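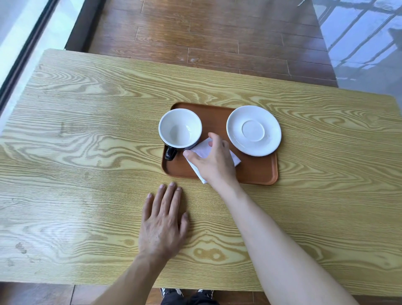 Slide 1. Empty cup, brown tray.

Talk notes: "Please Return Your Tray: A Short History of Waiting for Somebody Else to Do It"
Brarnbridge Library evening series. Start 7:15, bar opens after, so keep it moving.

Leave slide 1 up while people find seats. Say good evening. Thank Judite Marinho for the invitation and for spelling my name three different ways on the posters, all of them improvements.

Opening question, ask for hands: who here has ever left a cup on a cafe table and walked out? Wait. Everyone's hand goes up slowly, like confessing to a tax thing. Now, who felt bad? Fewer hands. Who took it back to the counter and then got told "oh, you didn't have to do that"? Let them groan.

SLIDE 2 (floor plan of the old Collado tearoom)
I grew up over this place, in Gudovcombe. Full table service. You sat, a person came, a person came back. My aunt Encarnación Montes worked the floor for 31 years and believed that a customer carrying a plate was a kind of insult. If you stacked your dishes to be helpful, she unstacked them in front of you and stacked them again properly.
(Do the stacking gesture. Don't use the real plates. Remember Skumum.)

SLIDE 3 (cafeteria line)
Then self-service arrives. Owners liked it for the obvious reason, which was wages. What they told customers was that it was modern. You could see the food before you paid for it, something my aunt considered a mistake in most restaurants.
Point to make here: going to get your food was an easy sell. People will walk a long way toward pie. Walking back with the dirty plate was the hard part, and it still is.

SLIDE 4 (signs)
My collection of tray signs, now 77 of them. Read four, no more, last time I read eleven and a man left.
"Kindly clear your table."
"Your mother does not work here."
"Our mother DOES work here. Please clear your table."
"Trays." (Just that. Pause. I find this one the most frightening.)

Second and third are from the same cafe, about a year apart. Demetrio Iglesias, who owned it, told me that neither made any difference. He moved the tray rack next to the door and had the problem mostly fixed by lunch.

SLIDE 5 (rack by door, rack by kitchen)
Spend real time here. Manners get all the credit and furniture does the work. If the rack is on the way out, we're good citizens. If it's behind us, past the restrooms, we're suddenly in a hurry.
Oluwatosin Nwankwo's notebook: she sat in a hospital canteen every morning one September and wrote down what people did, some 500 of them. Her best entry: "Man carries tray to rack. Rack full. Man carries tray back to table. Sits down again."
Let that one land. Drink water.

SLIDE 6 (blank)
Skip if past 8.
The case against me, as put by Eusebio Toledo, who has washed dishes since before I could reach a sink: customers put things on the rack wrong. Spoons in cups, napkins in soup, whole thing jammed sideways. He'd rather we all left it where it was and went home. I have no good answer to this. Don't pretend to have one, he's in row two.

Questions. Someone will ask about airport security bins. I've got 70 seconds on those and no more, they're a separate talk.

Remind them the cups from the break go back on the cart by the exit. Judite moved it there this afternoon at my request. Watch what happens.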